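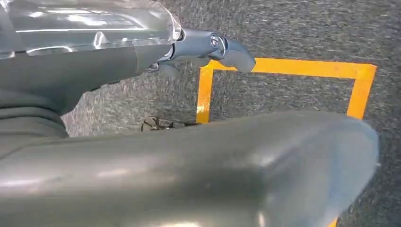
**Sanna group, mobile manipulation / shop notebook**

2025-02-20

Chore list, car session. Question is still the one from the start of February: which of the small jobs around a parked car could a machine take off somebody's hands now, and which are years out. Doors, windows, wiping down, picking things up off the floor.

Floor work first. Tape square is the drop zone for the pickup chore. Tape is scuffed on the left side, redo it before the next session. Carpet is speckled gray and dark items are hard to segment against it, so Rosalba Morelli wants a second set of items in light colors. I'd keep both sets. A real floor has black cable on it.

Pickup budget is 40 tries per item. Cetora planner for all of it, no hand tuning between items. If we tune, we write it down here.

Doors next. Handles are the scoop kind, white on white, so there is very little edge for the depth to hold on to. Glass is worse. It gives back the windows of the hall and the planner treats some of that as geometry.

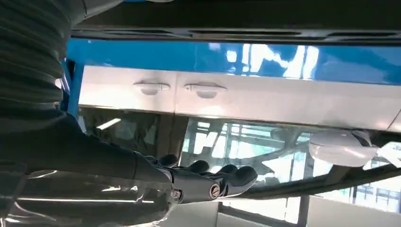 Rulten has a glass mask we could try, trained on 2,000 pictures, none of them cars as far as I know. Rosalba will ask for it. Until then the window band goes in as a flat keep-out by hand, and wiping glass stays off the list.

Force limit for anything touching paint stays at the low setting. Fingertips get cleaned before every contact run. Grit in a fingertip is a scratch in the door.

My guess for now, to be checked against the logs:

- pickup to a marked spot: close, if the items are known
- pulling a door handle: possible, slow
- opening the door all the way: not this year
- wiping panels: maybe, glass no 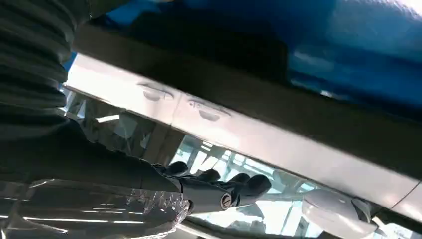

The Divau log format changed again and the old reader drops wrist torque after line 568. Fix that before anyone plots anything. Also need one person timed doing the same chores, same order, same items, or the numbers mean nothing to people outside the group.

To do: tape, light item set, reader, ask Rulten.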